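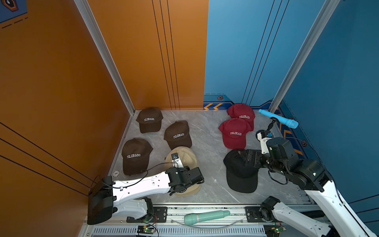 Plorano Cap Drive Moves to Pletgate Hall for the Winter

The yearly cap and hat drive in Plorano will run out of Pletgate Hall starting in November, organizers said. The drive takes in clean, used headwear and passes it on to outdoor workers and school sports clubs in the area.

Last year's drive brought in 700 items, most of them baseball caps. Of those, 340 went to clubs in Plorano and the neighboring town of Hemmin. The rest went to farm and road crews or were kept back for the spring.

The old drop-off point on Maritz Street closed over the summer when the lease ran out. Pletgate Hall has more shelf space and a side door that opens onto the parking lot, so people can leave a bag without going through the main building. Drop-off hours are 9 a.m. to 2 p.m.

Caps with team or place names are fine. Caps with a broken strap or a cracked brim can't be used – the drive has no one to repair them. Wool hats should be washed and fully dry before they are bagged. Helmets are not accepted this year.

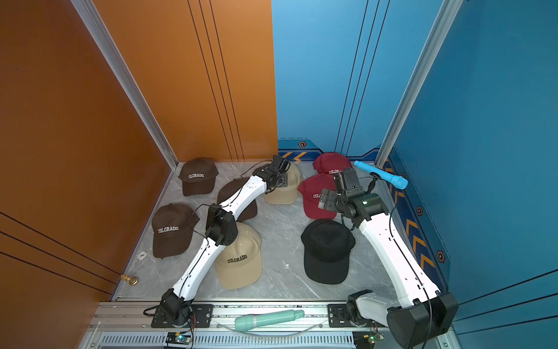 Hemmin Youth Baseball said the caps had saved its families money last season, and that it would like to see more small sizes this time. The club has asked for two boxes of children's caps before practice starts.

Organizers said they would set aside a shelf for smaller sizes and mark it clearly. Anyone with a large number of caps to give, such as leftover stock from a store or a team, is asked to call the hall first.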